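### 3.2 Collecting Demonstrations in Simulation

All demonstrations for the rack transfer task were gathered in Sovedeck, our simulated lab bench. Operators drove the arm with a handheld controller and saw the bench through a wrist view only. We chose this setup so that the operator and the policy would work from the same information. An operator who can look at the bench from the side tends to make moves that the policy has no way to explain from its own input.

Each episode starts with the rack placed at a random spot on the deck, turned by up to 29 degrees from the long axis of the arm. The operator brings the gripper down over the rack, lines up the fingers with its two long sides, closes, lifts, and sets the rack down at the target position. Episodes were stopped after 40 seconds whether or not the rack had been moved. We kept the late and clumsy ones if the rack ended up at the target, and dropped the rest.
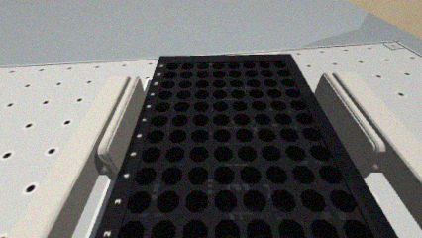 **Figure 2.** Simulated wrist view with a multi-well rack between the gripper fingers. The near end of the rack lies outside the view.

Figure 2 shows why the lining-up step is hard to learn. With the gripper this close, the rack fills the center of the view and its near end is missing, so the policy can't read the full length of the rack from one image. The wells give a regular pattern, but one row looks much like the next. The marks along the left border could help in principle – most of them are too blurred to read at this distance. What remains is the direction of the two long sides and the gap between each side and its finger.

Two changes were made after the first round of collection. First, operators were asked to pause above the rack before going down, which gave us more frames with the whole outline in view. Second, the start positions were spread more evenly over the deck. The final set, which we call Urard, holds 179 episodes. Images, joint positions and the gripper command were stored at every control step, and no frames were removed from inside an episode.

Lighting and deck color were left unchanged during collection. Changes to both are applied later, at training time, as described in Section 3.3.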